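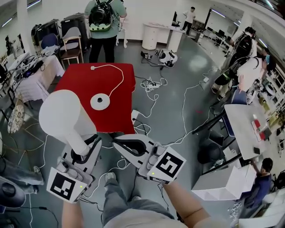 Hand-held grippers in use at the red-cloth table, demonstration floor.

BREKUDIX SHARED FLOOR – WORKING GROUP ON HANDLING AND COLLECTION RULES
Minutes of the December meeting

Present: Cosimo Pace (chair), Remo Gatti, Arturo Barbieri, Eduard Jelínek (minutes)
Apologies: Gaetano Monti, who sent four pages of comments in his place

1. Previous minutes
Approved with one correction. Mr. Gatti did not "storm out" in item 6. He left to move his car.

2. Cables on the floor
Mr. Gatti said the current rule (cables "should be kept tidy where practical") has been read by every team as permission to find it impractical. Mr. Barbieri asked what tidy meant. Discussion ran 25 minutes.
Agreed: any cable crossing a walkway gets a cover or goes around. Power strips go under a table or against a wall. Coils are hung up at the end of a shift. The words "where practical" are struck from the rule.
Action: Gatti to redraft 2.3.

3. Markers on grippers
Mr. Jelínek reported that of 3,958 recordings checked at the Garkmont site, 237 were rejected for marker trouble, mostly dirt, fingers or a lifted corner. Operators wipe both markers before each session and keep sleeves and hands off them. Scratched markers are replaced, and "it still mostly reads" is no longer an accepted entry in the log.
Mr. Barbieri wanted a color code for left and right. Deferred, as it was last time.

4. Operators and the fixed arm
Dr. Monti's comments, pages one to three, concern people working with hand-held grippers near a robot arm. He proposes that the arm be powered down or its reach be taped on the floor, with no third option. The chair supplied a third option. It was voted down, 3 to 1.
Agreed: tape or power down. Whoever starts the session signs for it.
Page four concerned the coffee and was noted.

5. Backpacks and harnesses
People wearing recording gear have been stopping to talk between tables. Wearers have right of way in marked lanes – everyone else talks somewhere else. Wearers may decline a session at any time without giving a reason, and the sign-up sheet will say so.
Action: Jelínek to change the sheet.

6. Bystanders
Anyone seated within reach of a working table counts as part of the session and gets the same briefing. Mr. Barbieri objected that this would include him. The chair confirmed that it would.

7. Other business
Brosimberg has asked for a copy of the rules once final. Mr. Pace asked that nobody send them the present version.

Next meeting: Monday, same room. Bring your own pen.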